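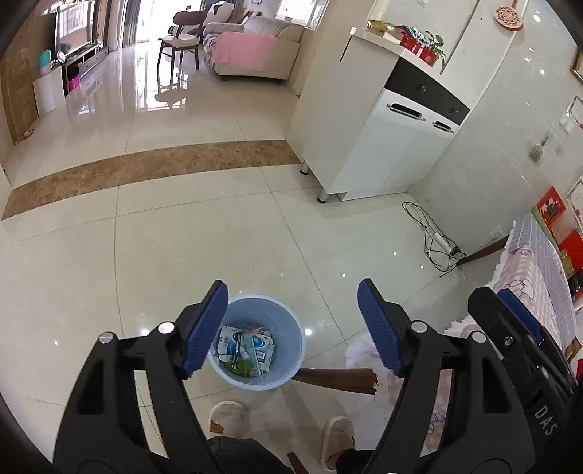

第四章 生活垃圾的产生与源头分类

4.1 本章范围

本章讨论城市生活垃圾在进入收运系统之前的阶段，即从物品被弃置到其离开产生单元（住户、办公室、教室、店铺）为止。收集车辆、转运站和末端处理设施分别在第五章至第七章讨论。读者应已掌握第二章的物料衡算方法和第三章的采样统计基础。

学完本章后，读者应能够：区分产生量、排放量与收运量；根据组分数据计算混合垃圾的容重与含水率；说明容器容积、清空频率与满溢概率之间的关系；对一个给定的产生单元编制源头分类方案，并指出其中的主要误差来源。

4.2 基本术语

产生量，指单位时间内产生单元内部失去使用价值并被弃置的物料质量。产生量难以直接测量，通常由排放量加上单元内部的回用量和自行处置量推算。

排放量，指单位时间内由产生单元交付给收运系统的物料质量。住户自行出售的废纸、堆肥的厨余以及退回商家的包装不计入排放量。

收运量，指收运系统在称重点记录的质量。收运量与排放量之间的差额来自沿途拾取、水分蒸发、雨水渗入以及不同来源垃圾的混入。在露天设桶的地区，雨季收运量可能高于排放量，使用称重数据时应当注明容器是否加盖。

容重，指垃圾在容器内自然堆放状态下单位容积的质量。容重与真密度不同，前者包含颗粒之间以及中空物品内部的空隙。未经压扁的纸盒和塑料瓶容重很低，压扁后真密度不变，容重上升。

混入率，指某一分类容器中不属于该类别的物料所占的质量分数。混入率以质量计还是以件数计，结果可能相差数倍，报告中必须写明。

4.3 组分

城市生活垃圾的组分一般按厨余、纸类、塑料、玻璃、金属、织物、木竹、灰土和其他九项统计。各项的界定以物料的主要材质为准，遇到复合材料时按下列原则处理。

一、可以徒手分离的复合物品，分离后分别计入各项。例如带塑料盖的玻璃瓶，盖计入塑料，瓶计入玻璃。

二、不能徒手分离的复合物品，按质量占比最大的材质计入，并在备注栏中标明。液体食品纸盒一般由纸板和聚乙烯层组成，部分品种另有铝箔层，按质量计以纸板为主，故列入纸类，但其再生工艺与普通废纸不同，回收统计时应单列。

三、内有残留物的包装，先倾倒残留物，残留物计入相应组分，包装不经清洗直接称重。残留物不能倾倒时，整体计入包装所属组分。

第三条原则会使纸类和塑料的湿重偏高。有厨余混放时，纸类吸水造成的误差尤为显著，因此组分分析应当同时给出湿基和干基两组结果。

4.4 容重的计算

设混合垃圾由若干组分构成，第 i 组分的湿基质量分数为 w(i)，单独堆放时的容重为 ρ(i)。若各组分混合后空隙互不填充，则混合容重的倒数等于各组分 w(i) 与 ρ(i) 之商的总和。

该式给出的是混合容重的下限估计。细小组分会进入粗大组分的空隙，混合物的总容积小于各组分容积之和，实测容重因而偏高。灰土和厨余占比越大，偏差越大。对于以包装物为主的办公室和教室垃圾，空隙互填作用较弱，上式可以直接用于容器选型。

容重还与堆放高度有关。小型室内容器高度有限，自压作用可以忽略；大型桶站容器的底层受上层压缩，应当采用同规格容器的实测值，不宜由室内容器的数据外推。

4.5 容器容积与清空频率

容器的有效容积等于标称容积乘以充满系数。充满系数反映投放者停止投放时容器的实际充满程度，受开口形状、是否加盖和物品形状影响。敞口圆桶的充满系数通常高于摆盖桶，但敞口容器不能抑制气味，不适用于厨余。

设日均投放容积为 V，清空间隔为 t 日，有效容积为 C，则不满溢的必要条件为 V 与 t 之积不大于 C。这一条件只考虑平均值。投放容积逐日波动，若按平均值选型，约半数周期会出现满溢。工程上通常先规定可接受的满溢概率，再由投放容积的分布反推所需的有效容积。

物品的投放形态对 V 的影响往往大于物品数量的影响。同一只纸盒，压扁前后占用的容积可以相差数倍，而质量完全相同。因此，在以包装物为主的产生单元，推行压扁投放与增大容器在减少满溢方面可以得到相近的效果，前者不增加占地，但依赖投放者的配合。

4.6 案例：Predton 办公区的调查

Marcelino Carretero 与 Jeptoo Mwaipopo 于四月对 Predton 办公区进行了一次排放量调查。调查对象为 36 个办公室，每个办公室原设一只不分类的室内容器。调查者在每日下班后逐一取出容器内的垃圾，编号装袋，送至地下层称重分拣。

调查期内共登记 2,089 件可辨识的包装物，登记内容包括材质、是否压扁、是否有残留物。碎片和无法辨识原状的物品只计质量，不计件数。样本总体的设计目标为 2,000 件，实际登记数略高于目标，全部保留。

这次调查有三点方法上的问题值得讨论。第一，调查事先向各办公室发出通知，投放者可能因此改变习惯。调查者将最初数日的数据单独列出，与其后的数据比较，以判断影响是否随时间减弱。第二，茶水间的公共容器不在调查范围之内，而相当一部分饮料包装在茶水间投放，办公室数据不能代表整个楼层。第三，清洁人员在午间有时提前清空个别容器，这部分垃圾未能称重。调查者对缺失值未作插补，仅在表中注明。

Begoña Prieto 在复核时指出，上述第二点对结论的影响最大。若要计算人均排放量，分子必须包括公共容器，否则结果系统性偏低。若仅用于室内容器选型，则办公室数据已经足够，不需要修正。同一组数据能否使用，取决于所要回答的问题。

4.7 分类设置的层级

源头分类可以在三个层级上实施：投放点分类、单元内分类和楼层或院落分类。

投放点分类要求在每个座位或房间设置两只以上容器。其优点是物料在弃置时即分开，纸类不受厨余污染；缺点是容器数量多，清空工时长，且低容量容器之间的充满速度不一致，部分容器在近乎空置时仍需巡查。

单元内分类在每个房间或每户设置一组容器。室内分类容器常以颜色和标签区分，颜色应与下一级桶站一致。采购中常见的情况是室内容器颜色由装修方案决定，与分类体系无关，此时必须以标签为准，不得默认使用者能够由颜色推断类别。

楼层或院落分类将容器集中设置，服务多个单元。集中设置便于监督和计量，但投放距离增加。距离过长时，使用者倾向于在室内先行混放，再一次性携带至桶站，分类实际退回到投放前的一次人工分拣，混入率上升。

三个层级并不互斥。Divov 居住区的方案即采用户内两分、院落四分的组合，户内只区分干湿，院落再将干垃圾细分。Montserrat Goicoechea 对该方案的评价是，户内工作量小，执行较为稳定，但院落一级的细分质量完全取决于投放者当时是否愿意停留。

4.8 误差来源

编制源头分类方案时，下列误差应逐项估计：

（1）季节误差。瓜果上市期间厨余的质量分数和含水率均上升，单季采样不能代表全年。

（2）界定误差。不同分拣人员对复合包装的归类不一致。建议在正式分拣前由全体人员对同一批样品独立归类，比较结果后统一口径。

（3）水分误差。样品自取出至称重的间隔越长，失水越多。间隔应固定，且在报告中写明。

（4）容积误差。以目测充满程度推算容积时，观测者对浅容器的估计偏高，对深容器的估计偏低，宜采用带刻度的标尺。

习题

4.1 某室内容器主要承接纸盒与塑料瓶。试说明在不更换容器的前提下，哪些措施可以降低满溢概率，并指出各项措施分别作用于 4.5 节中的哪一个量。

4.2 某单元以质量计的混入率较低，而以件数计的混入率较高。试推断混入物的可能特征。

4.3 一栋 8 层办公楼拟将投放点分类改为楼层分类。列出编制方案前需要取得的数据，并说明其中哪些可以由 Predton 办公区类型的调查得到，哪些不能。

4.4 推导 4.4 节的混合容重公式，并说明当细小组分的质量分数趋近于零时，计算值与实测值的关系。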